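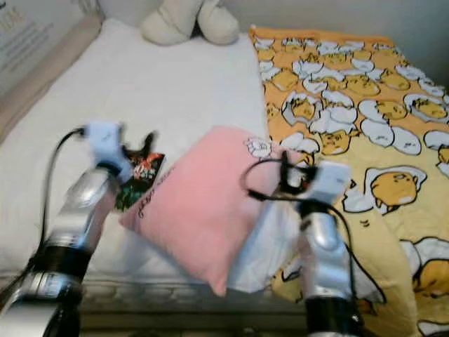 White fitted sheet, ready for another night in the Kilham Sleep Diary.

Call for participants: the Kilham Sleep Diary

How did you sleep last night? We'd love to know, and we'd love to know again tomorrow.

The Kilham Sleep Diary is looking for adults who are happy to jot down a few lines about their nights, from when the light went out to what woke them up. We're after ordinary sleep in ordinary homes: shift workers, new parents, people who nod off on the couch at 8 pm, people who can't remember their last bad night (lucky you!). Our first round brought in some wonderful diaries, with notes on possums in the roof, doonas stolen by partners and the particular misery of a warm pillow in February. This time we're hoping to reach 3000 diary nights in total.

Who can join
You can take part if you are 18 or over, live in postcode 2701 or 2686, and usually sleep at the same address at least five nights a week. You don't need to be a good sleeper or a bad one. Couples are very welcome, but please keep separate diaries and resist the urge to compare until you've both handed them in.

We can't include anyone who is already enrolled in another sleep study.

What you'll do
You'll fill in a paper or online diary each morning for three weeks. Most entries take a couple of minutes. There is also one 45-minute chat, by phone or in person at our Folutham rooms, where we ask about your bedroom, your bedtime habits and your bedding. Have a think beforehand about how old your mattress is and whether you chose it yourself. People have a surprising amount to say on this one!

You won't have to wear anything, give up coffee or change your bedtime.
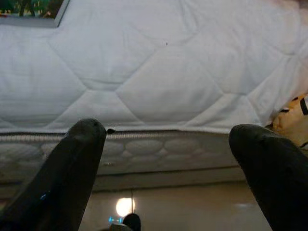
What you'll get
Everyone who finishes the diary receives a grocery voucher and a plain-English summary of their own three weeks. We'll also invite you to the results evening in Hikberg, with supper and time for questions. It was a great night last round and went well past most people's recorded bedtimes.

Your privacy
Diaries are stored under a code, with your contact details kept separately. You can pull out at any stage without telling us why, and we'll delete your entries if you ask.

How to sign up
Pick up a form from the front counter at Arruda Community Health, or ring and ask for the sleep diary team between 9 am and 4 pm. Please tell us whether you'd like paper or online, and the best time to call you back. If you work nights, say so on the form and we'll ring in the afternoon.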